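Search news releases Enter keywords Go

FOR IMMEDIATE RELEASE

Robots join the teardown bench at Rumo's Pasville computer recovery shop

PASVILLE, Mar 4, 2021: Rumo is very happy to share that robotic arms are now working beside the crew at its Pasville computer recovery shop, taking on a share of the most repetitive jobs in pulling apart retired office machines. The people who used to do those jobs all day have moved into testing, repair and sorting, and all of them are still on the payroll.

The shop takes in desktop computers from offices, schools and clinics across the region and decides, machine by machine, what can be used again. At full stretch it handles 3,000 desktops a month. Every one has to be opened and its parts checked before anything can go back out the door or on to metal recovery.

"I've been on the bench for a long time and my wrists could tell you all about it," said Araceli Bermúdez, lead technician. "The knowing what to keep is the fun part! It's the same reach and the same pull, hour after hour, that wears you down. I'm thrilled to hand some of that over and get back to the boards."

The arms came from Clastum, which builds small work cells for repair and recycling shops. Each one carries a gripper and a camera close to it, so the arm looks into the case from almost the same spot where it takes hold. That matters a great deal with old desktops, where the cables lie differently in every unit and a part may sit behind a bundle of wires that has to be moved first.

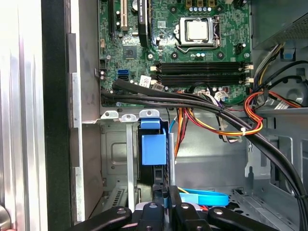 The gripper at an open desktop, with the processor and memory slots in view past the cables.

Getting ready took most of a year. Clastum's people sat with the crew through whole shifts and wrote down how they worked, including the bits that never made it into the manual, like which clips to ease and which ones need a firm push. Technicians then taught the arms by guiding them through each job by hand. Candela Soler, who joined Rumo straight out of college, recorded more of those lessons than anyone else in the building.

"The first week I thought it would never find a cable," said Soler. "You do it once, you do it again, you shift the case over a bit and do it again. Then one afternoon it went in for a connector the way I would have, and I yelled so loudly they heard me at the loading dock."

The arms don't work alone. One technician looks after each cell, sets up the cases and steps in when the arm stops to ask for help, and that still happens plenty. Cases with bent panels or broken latches go straight to a person, as do any machines flagged for data security. Drives are logged and wiped by staff, the same as before.

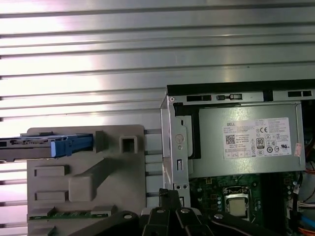 Opened chassis with the labelled power supply above the board; a blue-handled drive carrier is at left.

For the crew, the biggest change is in how the day is split up. Nobody now spends more than half a shift on teardown. The rest goes to diagnostics, board repair and grading, and 20 employees have signed up for paid training in those areas. Five have already finished and moved up a pay step. The training is taught in-house by Nicanor Sotomayor, a repair specialist who has been asking for a proper classroom for years and finally has one, with a door and everything.

The hours were worked out with staff before the first arm was bolted down. Soledad Sepúlveda, who speaks for the floor crew in talks with management, said the early meetings were frank.

"People wanted to know whether they'd have a job in a year, and they wanted it in writing," said Sepúlveda. "We got it in writing. There are still things to sort out, mainly the noise at the north end and who covers a cell over lunch. But folks are learning new work and going home less sore, and I'm glad to put my name to that."

Martim Leitão, operations manager at Pasville, said the shop expects to save more parts as well. "When a technician has time to look properly at a board, fewer good ones end up in the scrap bin. We've got skilled people here, and I'm really excited to see what they do with the extra time."

A second group of cells will be set up in April in the Wickramasinghe building, next door to the main shop. Staff there have already started recording lessons for small-form desktops, which are a tighter fit for the gripper and will need their own approach.

Local schools and employers are welcome to book a tour of the teardown floor through the Pasville front office. Closed-toe shoes are required and safety glasses will be provided.

About Rumo

Rumo collects, repairs and recycles office computers. Its Pasville shop employs 100 people.

Media contact: Martim Leitão, Operations Manager, Rumo Pasville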